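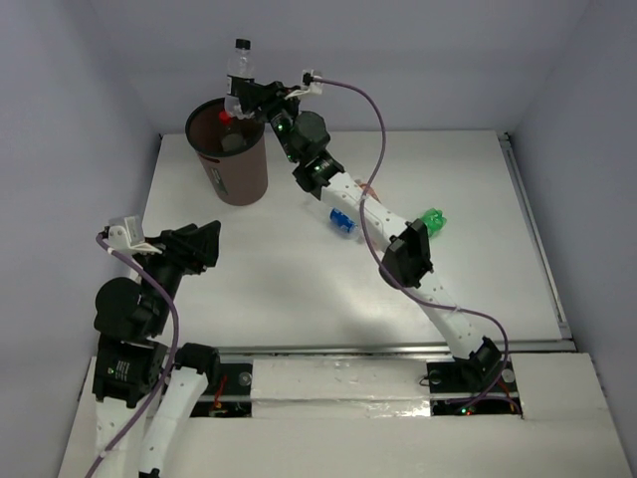 Sorting and Discarding Small Items at Shared Worktables

Prustness Facilities Office, Building Services

Every shared worktable in the building is provided with a small bin for items that are no longer needed. The procedure in this guide applies to all tables, including those in the Vurau rooms on the second floor. It should be followed at the end of each booking and before any change of user.

Before You Begin

Check the booking sheet for the table. If another user has left a note asking that items be kept, place those items in a labeled tray and take them to the service desk. Do not discard them.

Open liquids, batteries and blades are not accepted in table bins. Batteries go to the collection point beside the service desk. Blades must be handed to a member of staff in person.

Step 1. Bring all loose items to the middle of the table. Look along the walls and into the back corners, where small parts tend to collect.

Step 2. Separate what is to be kept. Caps, clips and short lengths of tubing are often discarded by mistake — set them aside first and decide on them last.

Step 3. Empty any bottle at the sink in Room 19 and replace the cap. Table bins are not lined for liquids.

Step 4. Place bottles in the bin upright, base first. A bottle lowered straight into the opening takes up less room than one dropped in on its side, and the bin is less likely to tip. A tall bottle may stand above the rim until the bin is emptied.

Step 5. Add smaller items around the bottle. Do not press the contents down by hand.

Step 6. Inspect the corner where the two walls meet the tabletop. Crumbs and dark specks gather along the joint and are easily missed from a standing position. Use the soft brush, working outward from the corner, and follow with a damp cloth. If the marks do not come away, the surface may be damaged. Report it and do not scrape. 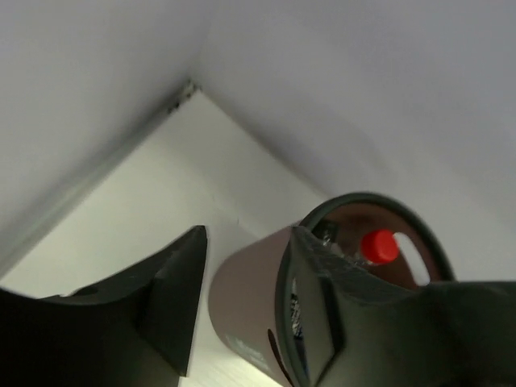

Guide prepared by Ama Baidoo, Building Services
Reviewed by Cameron Hollis

Step 7. Return the bin to its place near the back of the table. Leave enough space beside it for a brush to pass along the wall.

Emptying the Bin

Bins are emptied by evening staff at 8 p.m. A bin that is full before that time may be taken to the service desk and exchanged. Please do not move a bin from one table to another, as each is recorded against its own table number.

Reporting a Problem

Damaged surfaces, missing bins and persistent stains should be reported to Mawuli Ofori at extension 1393. Give the table number and the part of the table affected. Requests for additional brushes are handled by the service desk.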